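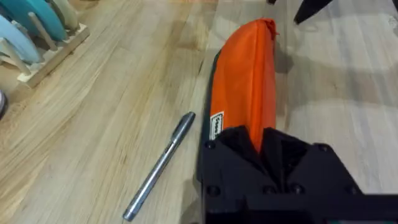
2022-02-21

My doctor wants me to get a bone density scan, and I have spent the weekend reading about it, so you get a post.

I should say up front that I'm not against the scan. It's quick, the dose of radiation is tiny, and my mother broke her hip reaching for a casserole dish, so I'm hardly a person who can afford to wave it off. What I'm suspicious of is everything that gets stacked on top of it once you have a number with a minus sign in front.

Start with the T-score. It compares your bones to those of a healthy young adult. I'm 58. Of course I don't have the bones of a healthy young adult! I don't have the knees or the eyesight either. If you land between minus 1 and minus 2.5, you get the word osteopenia, and a lot of women my age get it. You go in feeling fine and come out with a word, and the word follows you around in your chart forever. My friend Carla got hers at minus 1.1 and stopped ice skating that winter. She had skated since she was six.

The part I hadn't understood is that most of the people who get labeled this way will not break a hip any time soon, and that a fair number of the people who do break something never had a score bad enough to count as osteoporosis. Both of those are in the ordinary literature, you don't have to go to the weird corners of the internet for them. Density is one piece. Whether you fall is another, and a scanner can't see the loose rug in my hallway.

Which brings me to the supplements. Within a day of searching I was getting ads for something called Stukano, a powder you stir into juice. "Clinically shown to support bone strength." I went looking for the clinical showing. There was one study, paid for by the people who sell the powder, with 31 women in it, and it lasted five months. Bone changes slowly. Repeat scans are often spaced a couple of years apart for that very reason, so I would love to know what they think they measured in five months. What they reported was a blood marker that moved a little in the right direction. No fractures counted, no density. A jar is $191 if you take the three-month plan, and you have to call to cancel.

I emailed and asked whether there was a longer trial. I got a nice reply from a Cleiton Rangel in customer care, who said they were "excited about the science" and gave me a discount code. I did not use the code.

Then there's the vibrating platform. The Wiltetti people want $2000 for theirs and the brochure talks about astronauts, as these brochures always do. I read what I could find on vibration for older women and the results go every which way, some small benefit here, none at all there, different machines, different settings, people dropping out. Maybe there's something to it. I wouldn't put $2000 on maybe.

I did talk to Said Hajji, the physical therapist at the Oditwood clinic who got my shoulder working again. He wasn't very interested in the T-score. He had me stand on one foot, and I lasted long enough on the right and embarrassingly little on the left. He wants me lifting things heavier than I'd pick for myself, twice a week, and practicing the one-foot business while I brush my teeth. Is there an enormous trial proving that this exact routine will save my hip? No, and he said so himself, and I trusted him more for it. There's decent evidence for balance training cutting down on falls. It's also free, apart from the dumbbells.

As for the drugs, I'm not going to pretend I have a position. For people at real risk they look like they do what they say, and my mother should have been offered one years before the casserole dish. For somebody at minus 1.3 I'd want to hear my own odds over ten years, with the pill and without it, in plain numbers out of a hundred. If the answer is "it cuts your risk by a third," my next question is a third of what.

So the scan is booked. I've asked them to send me the whole report and not just the summary line, and the woman on the phone had to go check if they could do that. They can. It comes by mail.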